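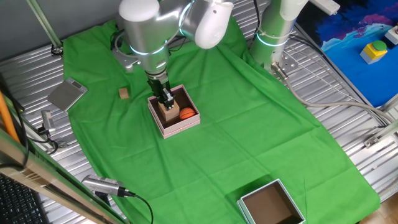

Weigh first and pack second, a woman at the February session told me, and you will never have to open a box twice. I have thought about that a good deal. I think she was right for heavy goods and wrong for small ones, and most of this talk is about the small ones.

Welcome. Say who you are, say Cisteo, say the talk is 15 minutes with questions after. Ask them to hold questions on postage, which is the next talk.

Start with the bench. A ball and a cube in one small box is a good pair to think about. One has flat sides and stays where you put it. The other goes where the bench tells it to. If you pack a mix like that for a living you already have habits for it, and some of those habits came from a bench that was slightly out of level. Ask for a show of hands: who has checked theirs with a level in the past year?

Next, the cloth. I am for cloth on a metal top. It is quieter, and a dropped block doesn't skid to the far side. The drawback is folds. A cloth laid at an angle and left loose will wrinkle, and a small box standing on a wrinkle leans. At Wurness they tape the corners down at the start of each shift. I don't tape. I pull it flat when I change jobs and leave it alone the rest of the time. Green is fine, by the way. Any plain color that differs from the goods is fine. Tan wood on tan cloth is how you lose a block.

(Pause here. Somebody usually asks about rubber mats. They are good, they cost more, and they hold sawdust. Move on.)

Open boxes. Set out the ones you need with the flaps or lids already dealt with, and put them where your hand comes down naturally. I like the box I am filling toward the middle and the next one nearer to me. The Fung pack line does it the other way around and they ship over 2,000 boxes a week, so take mine as one person's preference.

What goes in first? My rule is the round thing first, pushed into a corner, then the flat-sided thing up against it. Two walls and a block will hold a ball without much paper. If you put the block in first and square it up nicely in the middle, the ball has the whole edge of the box to travel around, and you will hear it every time the box is moved.
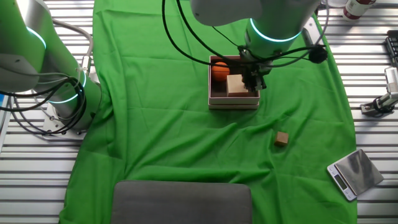 The gap that is left is where people overdo it. You don't need to fill it to the top. Crumple one sheet, press it in on the open side, close the box and tilt it once. If nothing knocks, stop. If something knocks, add half a sheet. We tried air pillows on the Junia order and went back to paper by the second day — the pillows were too big for a box that size and pushed the lid up.

Now the scale, and back to the woman in February. A flat kitchen scale is enough for this kind of work. Keep it off the cloth, on the hard top, with its feet on something solid. Cloth under one foot is enough to throw the reading. I set mine at an angle so I can read the display without leaning over the box.

For small mixed boxes I weigh once, at the end, closed. Our limit on the Junia boxes was 240 grams. We knew what the parts came to before we started, so the scale was there to catch a missing block. It caught 3 in the first week. Weighing each piece on the way in would have caught the same ones and taken much longer.

Last thing before questions: loose pieces. Any block sitting on the cloth when a box is closed either belongs to the next box or was left out of this one. Decide which before you reach for the tape.

Thank the hosts. Handouts are on the chair by the door. Take questions.

© Cisteo | Contact | Back to top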